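Demonstration collection (robot learning)

From the Mandier Reference of Automation

Demonstration collection is the gathering of recorded examples from which a learning system is trained to control a robot. Each example, usually called an episode, pairs what the robot's sensors received with the movements it was given to make. The term covers the planning of tasks, the recording itself and the checking of the results.

Methods

Three methods are in common use. In teleoperation, a person steers the arm from a distance with a hand controller, a joystick or a second arm. In hand guiding, the operator holds the arm and moves it directly. In scripted collection, a program carries out the movements and a person attends only to the resets. Teleoperation is slower than scripting but gives more varied paths, including small corrections that a script would leave out.

Tabletop pushing

Pushing tasks are often chosen for early work because they need no grasping. The arm carries a single rod and moves objects across a flat surface, and an instruction such as "move the red star next to the blue cube" is attached to each episode. Objects are given plain shapes and strong colours so that they can be named without doubt.

The Paltham set, begun in January under Mahfuz Bandara, follows this pattern. Its first part holds 2,000 episodes recorded by 12 operators at the Berham laboratory; a second part of 4,000 is planned. Operators work for no longer than 3 hours at a time.
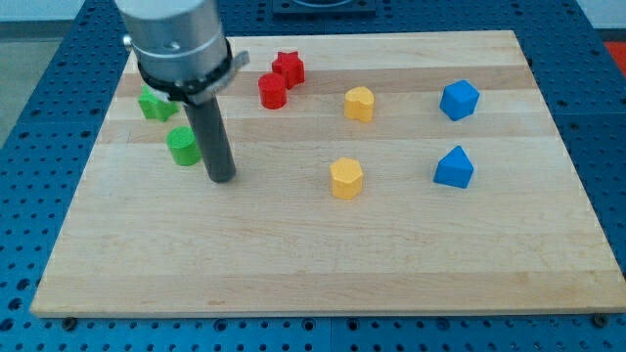
Robot arm with a rod-shaped finger above a striped wooden board. The blocks are green, red, yellow and blue.

Checking and labelling

Episodes are reviewed before release. Those in which a block leaves the board, or in which the recording stops early, are marked and stored separately. Instructions may be written before the movement or added afterwards by a second person; the Tamayo guidelines recommend that the two kinds be kept apart, as their wording tends to differ.

See also: Imitation learning; Teleoperation; Reset procedure

Last revised 6 April 2025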